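Open afternoon at the Verkitz robot lab

The Verkitz lab opened its doors one afternoon in September, and I signed up for the early slot. Our group was let in at 2 p.m. and the tour ran 90 minutes. It started with a short talk on grippers, the Cluto model first.

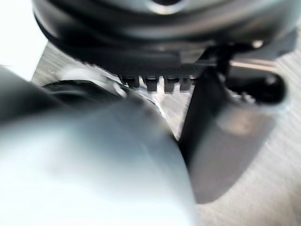

After the talk came 15 minutes for questions. Most were about cost and spare parts, and the staff gave straight answers on both – parts are the bigger worry.

The kitchen was next. Verkitz runs its household work there under the name Allby, using a two-armed robot with black multi-fingered hands. The counters, sink and oven are laid out like a normal home.

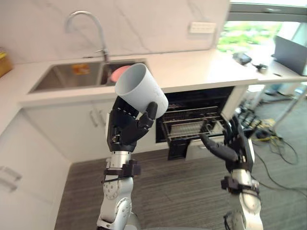 I asked why they work with cups so much. The engineer said a cup is easy to drop and easy to crush, so mistakes show up fast.

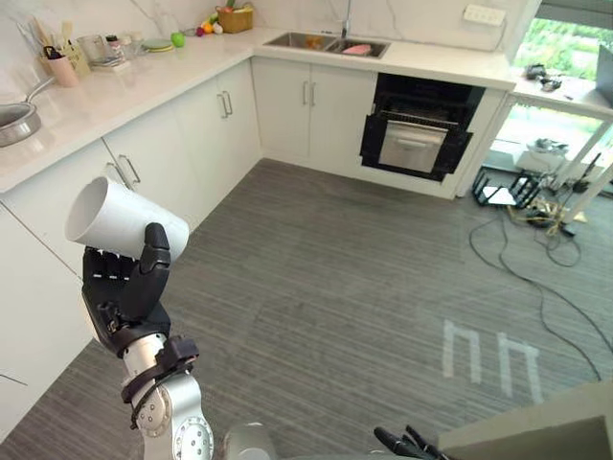

Visitors could stand close and talk during the demo, which I liked. The last stop was back with the grippers, where we heard about upkeep and how often the fingers get swapped. Coffee was in the Dursun building next door.

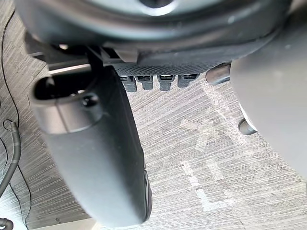
Gripper finger and the marked floor below, from the wrist camera.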